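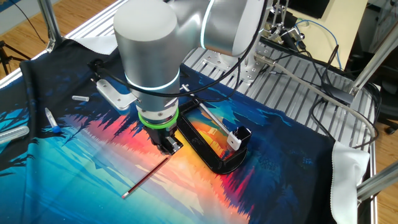
Le crayon rouge foncé et le serre-joint noir, sur le tapis à motifs orange et jaunes.

Tracer droit sur un tissu imprimé

Voken
Bonjour, je veux recouper un tapis en tissu imprimé pour en faire 2 sets de table. Le crayon disparaît dans les motifs, et quand je le retrouve, la ligne penche. J'ai déjà sacrifié un torchon à la science. Vous tracez avec quoi ? Il me faut ça pour vendredi, évidemment.

Tulero
Retourne ton tissu et trace sur l'envers, il est presque toujours plus clair. Règle métallique longue, serre-joint à chaque bout avec une chute de carton dessous, sinon tu gardes la marque de la mâchoire en souvenir. Des points tous les 5 cm, puis tu les relies. Compte 2 cm d'ourlet. Et teste le crayon dans un coin : le rouge part mal au lavage, mes serviettes en témoignent depuis août.

Kocabaş
moi je coupe à l'œil. personne n'est revenu manger mais je crois que c'est la cuisine

Trivico
D'accord avec Tulero sauf pour le crayon : craie tailleur blanche, ou un reste de savon bien sec taillé en biseau. Ça ne coûte rien et ça part à l'eau. Lave le tissu avant de couper, surtout si c'est du coton, le mien a perdu 6 cm en longueur.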